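I gave up on the shed in February. The roof had been leaking over the bench since spring and I'd been moving a bucket around under it instead of getting up the ladder. When I finally did, two of the sheets had rusted through along the lap and the timber under them was soft enough to push a thumb into.

So the shed came down and most of what was in it had to go somewhere else, and that is how I ended up sorting through fifteen years of stuff in the carport.

We've been at the Oltham house long enough that I'd forgotten what was in the back half. There were tins of paint for rooms we've since painted twice. There was a whole box of tap fittings from the old laundry, and the manual for a Schmieder mower we sold before the kids started school. I also found the good tarp, which I'd accused my brother-in-law of keeping. I have apologised to him.

My rule was that anything I hadn't touched in two years went in the trailer unless I could name the job I'd use it for. It worked well for about a morning. Then I got to the hand tools and started making exceptions — the brace and bits, for one, which I haven't used since we hung the side gate.

Mareike Görtz from up the road came past to look at the timber and stayed to help. She is much harder than I am. She held up each thing and waited, and if I started a sentence with "well, you never know" it went in the trailer. We took two loads to the tip before lunch. The first one weighed in at 1,281 kilos with the ute and trailer and the second at 1,306, and I'd have sworn the first was the heavier.

What stayed had to fit in the hall cupboard and on one set of shelves in the carport, so I've stopped using toolboxes for the small gear. Toolboxes fill up from the bottom with things you can't see. Rolls lie flat on a shelf, and when you open one up everything is side by side.
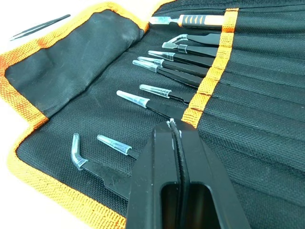
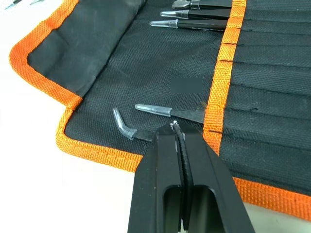 The shelves themselves came from Detlef Mühlbauer, who was clearing out his garage after the move to Wemel. They're steel, a bit bent on one upright, and he wanted nothing for them except that I take all of them. I took all of them. Two went up in the carport and the third is on its side behind the water tank while I think about it.

Putting them up took longer than it should have. The slab in the carport falls towards the driveway, which is good for water and bad for shelving. I packed the front feet with offcuts of fibre cement until the level was happy, then bolted the top rail back to the brick with 12 mm anchors. If you're doing the same job, mark the holes with the shelf standing in position. I measured mine off the drawing I'd made the night before and had to redrill one side.

Paint and anything that smells is on the bottom. Garden gear hangs on the end. The camping stuff takes up the whole top shelf and I've labelled the tubs on the short side, facing out, in marker. I've also put a list inside the cupboard door. My wife asked who the list was for.

The slab where the shed stood is still there. It's sound apart from one corner where the jacaranda has got under it, and the quote to break it up and cart it away was more than I wanted to pay. For now it has 11 pots of tomatoes on it and a chair. It gets sun until four in the afternoon and the tomatoes like the warmth off the concrete.

I'll need to decide about a new shed before winter. There's a kit I like that would fit the slab if I trimmed the root back, though the council wants a drawing for anything over ten square metres and I haven't started on that. The bucket is still out there too. I'm using it for the hose fittings.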